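Print this page | E-mail this article

Nevberg workshop reopens upper floor after stair and lighting work

The Nevberg repair workshop has reopened its upper floor, which had been closed to users since December for work on the stairs and the electrical supply. The building's operator, Fladness, confirmed the reopening on 9 Feb 2021.

The wooden staircase was kept. Its fixings were inspected and 14 of them replaced, and the handrail was refastened at the lower end. The stair is rated for foot traffic only – heavy equipment must still use the yard hoist. 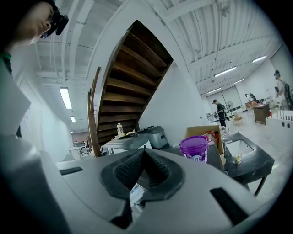

By the Orano district desk

On the ground floor, the ceiling remains open, with the beams and corrugated panels exposed and rectangular fluorescent fixtures mounted across it. Cables and conduits run along the beams. Fladness said a suspended ceiling was priced and rejected on the grounds of access to the wiring.

The wiring contract went to Nakamura, which laid 353 meters of new cable and split the supply into separate circuits for lighting and bench equipment. The total floor area open to users is now about 1000 square meters.

Occupancy is limited to 35 people at a time across both floors. Bench slots are booked at the front desk or by phone. A second phase, covering the rear doors and the drainage in the yard, has not been scheduled.

Contact the newsroom | Copyright 2021 Orano district desk. All rights reserved. | Back to top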